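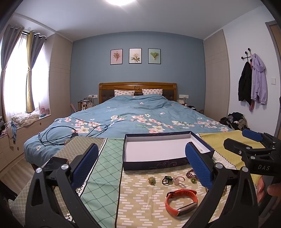

Page last changed: April, 10:16 p.m.

I'd been meaning to talk to the woman behind the Nava blog about bedrooms for ages, and when we finally sat down in Kultdale she started with pillows before I'd even found my pen. "I wanted pink ones with the blue cover and my sister told me it would look like a birthday cake," she said. "Well, I like cake!"

She has lived in the apartment for five years and the bedroom came last (doesn't it always?). The botanical prints over the headboard took her most of a winter to settle on. "I kept buying them and sending them back. Black frames, thin ones, that was the only thing I was sure of." The window bench she'd never give up. "It's drawers! Do you know what I'd do for more drawers?"

The wardrobes were the big spend, 2,610 from a shop called Jorer, and she still winces when she says it. I asked about the bedside clutter and she laughed. "Bottles, chargers, my tumbler. I clear it on the first of the month and it's back by the second." 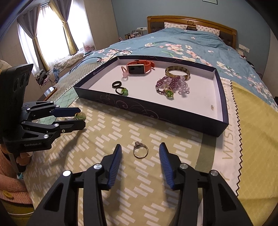

Jewelry was what I really came to ask about, because I lose mine constantly. She keeps hers in a shallow dark tray with a white inside and little pinkish swirls along the front, and sorting it happens at the table, on the patterned cloth. "Rings with a stone get looked at one by one," she told me, and the thin one with the small clear stone is exactly the kind I'd drop down a sink. The one with the rounded green-and-amber bead is more my style, I have to say. She spends about 10 minutes on the whole job and then makes coffee.

Next month she's off to Vikport to look at lamps, and I've invited myself along.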